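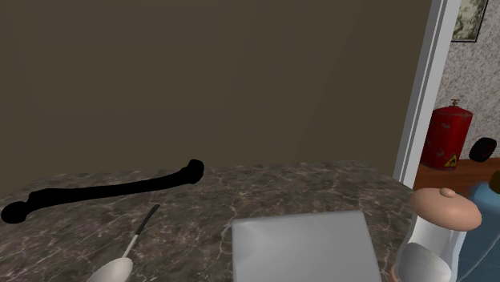
One reader of last year's list objected that the relief valve test was placed after the flush, when a seized valve ought to stop the job before any hose is connected. The objection is accepted, and the order below has been changed.

Storage Water Heater: Annual Safety Checklist
By Woner Home Services, Tolwood office
May 30, 2024
200 shares | 30 comments

Applies to gas and electric storage tanks in single-family homes. Tankless units and heat pump units have separate lists. Mark each item Pass, Fail or N/A.

1. Location and clearance
[ ] 30 inches of clear working space in front of the unit.
[ ] No paint, solvent or gasoline stored in the same room.
[ ] Data plate readable.
Comment: Shelving added after installation is the usual reason for a Fail. Movable items can be cleared and the line marked Pass on the same visit.

2. Temperature and pressure relief valve
[ ] Valve fitted directly to the tank, no shutoff between.
[ ] Discharge pipe full size, pointing down, end not threaded or capped.
[ ] Lever lifts, water discharges, lever reseats.
[ ] No drip 20 minutes after reseating.
Comment: Discharge water can scald. Keep clear of the pipe outlet. If the lever will not move by hand, do not force it. Mark Fail, stop here and book a replacement. Valves on the older Makley tanks often drip after their first test in several years, and these should be replaced too.

3. Venting (gas only)
[ ] Vent rises continuously from the draft hood.
[ ] Joints screwed, no rust-through.
[ ] Draft confirmed with the burner running and exhaust fans on.
[ ] Carbon monoxide alarm present and tested.
Comment: Scorch marks at the draft hood are a Fail even if the draft test passes. Shut off the gas and call for service.

4. Electrical (electric only)
[ ] Breaker off and locked before covers are removed.
[ ] No burned insulation at the thermostats or elements.
[ ] Ground wire secure.

5. Sediment 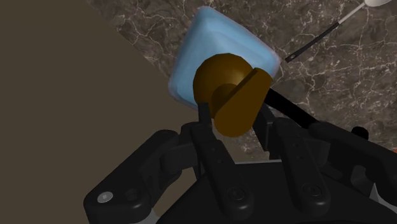

Sediment is checked by drawing a small sample from the drain valve, with the power or gas off and the water cooled. Let the sample stand in a clear jar, then look for white or tan flakes at the bottom. Put a plain dark sheet under the jar. A gray marble countertop with fine white veins, such as the one shown, makes a poor background for pale scale, and light deposits get missed.
[ ] Sample clear, or flakes recorded.
[ ] Tank flushed until the outflow runs clear.
[ ] Drain valve closes fully and is capped.
Comment: Leave the power off until the tank is full and a hot tap runs without air. Elements burn out quickly in a part-filled tank.

6. Tank and pan
[ ] No rust streaks at fittings or seams.
[ ] Pan dry, pan drain open.
[ ] Anode rod condition and date of last change recorded.
Comment: A leak from the tank body cannot be repaired. Papadakis pan alarms need a new battery at each inspection.

Contact: Woner Home Services, Tolwood, Suite 800
© Woner Home Services. All rights reserved. | Back to top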